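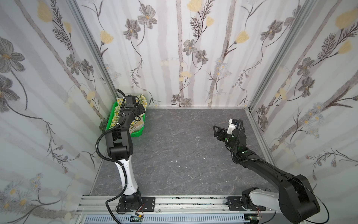

사업보고 > 중간보고 > 생활직물 정리실

읽는 시간 3분

이번 분기에는 생활직물 정리실의 벽과 바닥 마감을 마치고 직물 보관 작업을 시작하였다. 마감재는 계획서에 적은 대로 세 벽을 같은 꽃무늬 벽지로 통일하고, 바닥은 짙은 회색 대리석 무늬로 정하였다. 밝은 직물을 펼쳤을 때 가장자리가 잘 구분되는 색을 우선하였다. 바구니는 테두리에 구멍이 뚫린 초록색 플라스틱 제품을 쓰며, 위치는 왼쪽 안쪽 구석으로 고정하였다. 레몬무늬 천처럼 부피가 있는 것은 접지 않고 넣으면 바구니 밖으로 넘치므로, 보관 전 접기를 표준 절차에 넣을 예정이다.

1. 보관 대상과 진행 현황

Tarberg 창고에서 넘겨받은 직물은 모두 632점이다. 3월 말까지 분류를 마친 것은 그중 34상자 분량이고, 나머지는 다음 분기에 처리한다. 분류 기준은 무늬, 두께, 봉제 여부의 세 항목이며 Chaturvedi 목록의 번호 체계를 그대로 따랐다. 목록에 없는 품목은 임시 번호를 붙여 별도로 적어 두었다.

두께가 있는 봉제품은 홑겹 천과 따로 다룬다. 윗단을 잡고 모양을 정리한 뒤 넣어야 모서리가 눌리지 않는다.

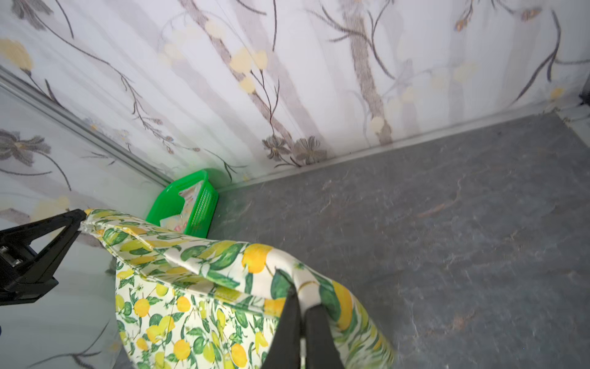 봉제품은 한 칸에 두 점까지만 넣기로 하였고, 파이핑이나 누빔이 있는 것은 맨 위에 둔다. 이 기준을 적용하면 선반이 당초 계산보다 더 필요하다. 부족분은 Brollulgate 보관실의 남는 선반을 옮겨 와 해결할 수 있으므로 추가 예산은 요청하지 않는다.

2. 펼침 및 점검 작업

홑겹 천은 접기 전에 상판에 한 번 펼쳐 얼룩과 올 풀림을 확인한다. 점검 결과는 목록의 비고란에 적고, 수선이 필요한 것은 따로 모은다.

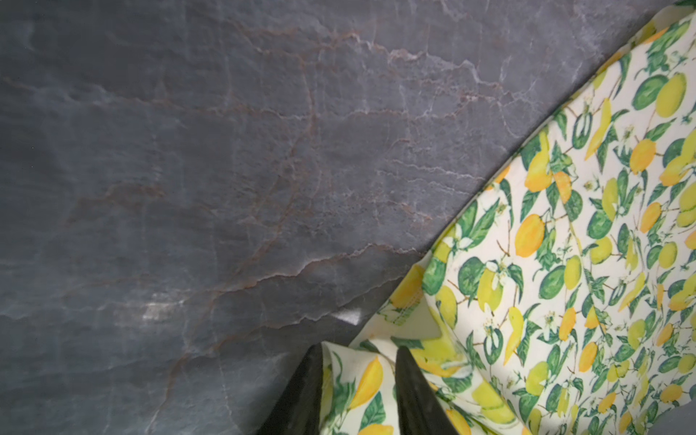
점검에 걸리는 시간은 천의 크기보다 조명의 영향을 더 받았다. 현재 조명은 상판에 반사되는 부분이 있어 천 가장자리 바로 옆에 하얀 빛 점이 생긴다. 크림색 바탕에 레몬과 잎이 빽빽하게 인쇄된 천은 작은 얼룩이 무늬에 묻히기 쉬우므로 조명 각도를 낮추는 방안을 검토하고 있다. 갓을 교체할 경우 비용은 소모품비 안에서 처리한다.

접기는 모서리를 먼저 안으로 넘기고 긴 변을 맞추는 순서로 한다. 상판에 작은 부스러기가 남는 일이 있어 작업 사이에 마른 천으로 한 번 닦는 것을 원칙으로 정하였다. 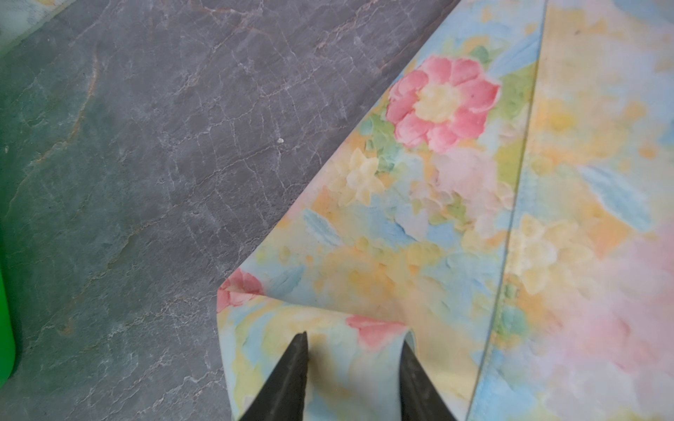 3. 예산 집행과 다음 분기 계획

Skekix 지원금 중 이번 분기 집행액은 2,985천 원이다. 벽지와 바닥 마감이 대부분을 차지하며, 바구니와 라벨 구입비가 나머지이다. 라벨은 700장을 구입하였고 남은 수량은 다음 분기에 사용한다.

다음 분기에는 남은 직물의 분류를 계속하고, 접기 절차서를 두 쪽 분량으로 정리하여 제출한다. 선반 이전 일정은 Brollulgate 측과 협의 중이며 확정되는 대로 별도로 알린다.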